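3.2 Small appliances and the things that go in them

Kitchen studies tend to treat the appliance as the unit of interest and everything removable as an afterthought. Our diary households, 48 of them across Sovmont and Seston, took the opposite view. Of the 189 complaints they logged, the oven itself was seldom the villain. The tray was. It stuck, it slid, it went missing for a week and came back as a plant saucer.
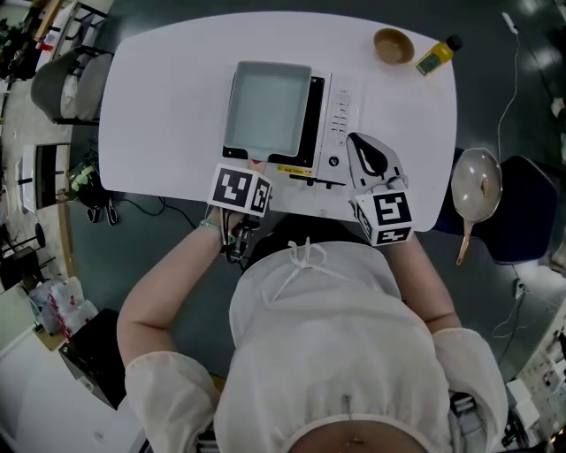 Controls came a distant second. Participants were forgiving of small print on buttons, mostly on the grounds that they had never read it. A dial was turned until something seemed to be happening, and 20 households reported using a single setting for everything from toast to fish. We coded this as "settled practice," following Lengyel, though "giving up" was proposed at the coding meeting and lost by one vote.

Trays with handles attracted more affection. They were carried to the table, parked on whatever surface was nearest, and in five homes stored on top of the stove – a habit the Clirnomier storage scale has no category for. We entered these cases under "other," which by March was our largest category.

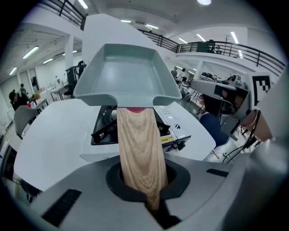 Figure 4. Square-edged tray on a wooden handle, held above a counter with a portable gas stove.

Storage distance, measured from tray to appliance, is taken up in Section 3.3.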